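Learning Flemish the slow way

Apr 27, 2021

So I've been at it since last July and I can finally order a coffee without the other person switching to English out of pity. Well, mostly! I had a proper go at it on the phone yesterday with the woman at Cuypers (the bookshop, they do second-hand by post) and we got all the way through my address before I fell over on the postcode. Numbers are still my downfall. Why they put the units before the tens I will never know, and I've had it explained to me 7 times.

My teacher is Josefien Vandenberghe, who grew up near Ghent and now lives two streets away from me in Tundgate. We do an hour a week on a video call and she makes me read aloud from a children's book about a goose called Flisska. It has 134 pages and I'm on page 60-something. The goose has just got on the wrong train, so we've had a lot of station vocabulary -- platform, delay, lost property -- and I've been muttering it on my walks up to Onness and back.

I also keep a word list in an old exercise book. It was up to 471 words last time I numbered them, though I'd say a good chunk of those have gone in one ear and out the other. The food ones stick. The little joining words don't, and they're the ones you need in every single sentence.
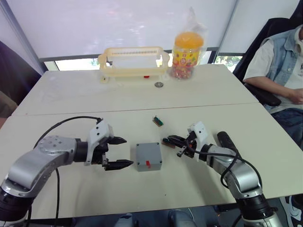

Is it worth learning Flemish if you already know a bit of Dutch?

It's the same language on paper, so your Dutch will carry you through reading and writing, and what you'd be picking up is the accent, a pile of everyday words and a softer way of saying "you".

That "you" business took me ages, by the way. My old course taught me one thing, Josefien says another, and her mum (who popped up on a call once and talked at me for ten minutes, lovely woman) uses both in the same breath. I've given up worrying and just copy whoever spoke last.

Next on the list is the radio. I've been having it on while I cook and I catch the weather and the traffic, then it all turns to soup again. If anyone knows a podcast where they speak at a human speed, please leave it in the comments, and nothing about cycling, I've tried two of those already.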